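Home | Rooms | Galleries | Fabric Notes | Contact

Search this site Enter keyword Go

Cushions and the Cream Sofa: a Gallery

4 September 2018

Welcome to the sofa gallery! I've been meaning to put this page together since the spring, when the bedroom pages went up and people started writing in to ask what I was doing about the living room. The answer was mostly cushions. I love cushions. I love the way a plain seat wakes up when you drop one good colour on it, and I love that you can change your mind by teatime and nothing is lost.

The sofa is the big cream leather one from Somberg, three cushions across the back with a row of headrests above, and buttons sunk into all that lovely padding. It came up two flights of stairs with the banister off, and I'd do it again tomorrow. The seat is in two pieces, one a good deal longer than the other, so you can lie flat on the long bit with a book (I do, often) and still leave room for someone polite at the end.

Cream leather has a bit of a shine to it, and I've found it wants something soft and matt sitting against it. Shiny satin covers slide about and end up on the floor. Anything with a slight fuzz to it stays where you put it and looks warmer too, especially in the mornings before the sun gets round to this side of the house.
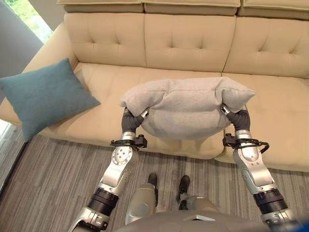 Teal was the brave choice and I'm so glad I made it! I'd gone into Ots for a plain navy one and came out with a square in teal blue, very soft to touch, and it has lived against the left armrest ever since. I turn it on its point so it looks a bit less like a waiting room. With pale beige all round it, you really only need the one. I tried a pair for a fortnight, one at each end, and the whole room seemed to be standing to attention.

The grey one is the quiet partner. It's a rectangle in a light heather shade with a knitted sort of feel, and it has a real belly to it — pick it up by the two top corners and all the filling drops to the bottom. I like that in a pillow. A stuffed-tight one looks smart and feels like leaning on a loaf. This one you can fold in half behind your neck, thump once and leave.

Where to put it is another matter. Next to the teal it makes a nice layered corner, with the grey overlapping by a hand's width. In the middle of the long seat it looks a bit lost, though that's exactly where it's most useful if you have a bad back. My favourite is just off the armrest, low down, with the teal behind it.

On plumping: hold the pillow by two corners, give it a good shake, turn it round and do the other two. Then a pat on each side. I've seen people karate chop the top to get that dent in the middle, and I've tried it, and on the soft grey one it simply vanishes in a minute or so. On a firmer pad it holds all day, if you like that look.

For washing, the grey cover goes in at 30 with a small load and dries flat on a towel. Please don't peg it by the corners, or you'll have a much longer cushion than you paid for! The teal one I only brush and air on the windowsill. The sofa itself gets a barely damp cloth along the seams and round every button, then a dry one straight after. Crumbs love a button.

A few of you asked about pads. I buy mine from Umico, always one size up from the cover for the square ones and true to size for the rectangles, which is how the grey keeps its slouch. Feather mixes are lovely if nobody in the house sneezes.

I'm also trying out a fleece throw from Clevusport, really meant for chilly touchlines, which folds over the back of the sofa beautifully and measures 90 across when it's doubled. The jury's out on the colour (mustard). It may look splendid by October with the lamps on, or it may go in the car.

Next on the list is a long bolster for the other end, probably in oatmeal, possibly in a rust if I'm feeling reckless. I've pinned both fabric samples to the curtain and keep walking past them at different times of day. Rust is winning in the evenings and oatmeal at breakfast, so do write and tell me which you'd pick!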